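Clodurix is the rent collection and accounting service supplied by Gittins to private landlords and small letting agents. It is offered for portfolios of 2 properties or more and may be taken for residential lettings, mixed-use buildings or both.

## What the service covers

Each tenancy is given its own ledger, in which rent due, rent received and repair costs are entered on the day they arise. Landlords receive a monthly statement for every property and a single summary for the portfolio. Where a property is held in joint names, income may be divided between the owners in any agreed share.

Arrears letters are issued only on the landlord's instruction. Deposits are recorded in the ledger but are not held by Gittins. 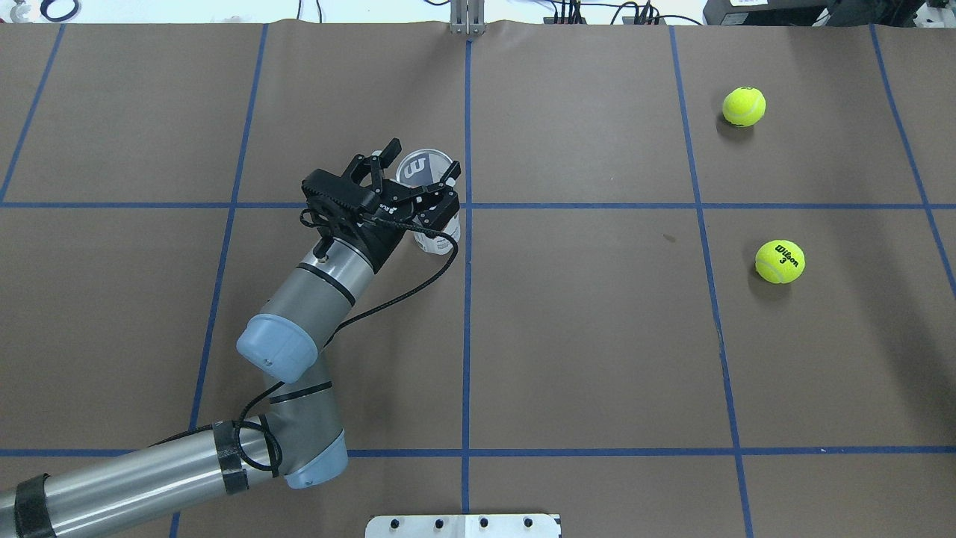

## Current use

The service is in use for 1357 tenancies. Of these, 734 are in Stulitville and 692 are let unfurnished.

## Opening an account

Applications should be made in writing to Jagadeesh Kurup, Landlord Accounts, at the Zirnham office. Applicants are asked to supply:

- proof of ownership for each property
- a copy of every tenancy agreement in force
- the most recent rent statement, if an agent has been acting

Accounts opened before the end of November will carry opening balances from the start of that month. Questions about joint ownership or the transfer of older records should be addressed to Rafail Raptis. The Zirnham office is closed on Saturday.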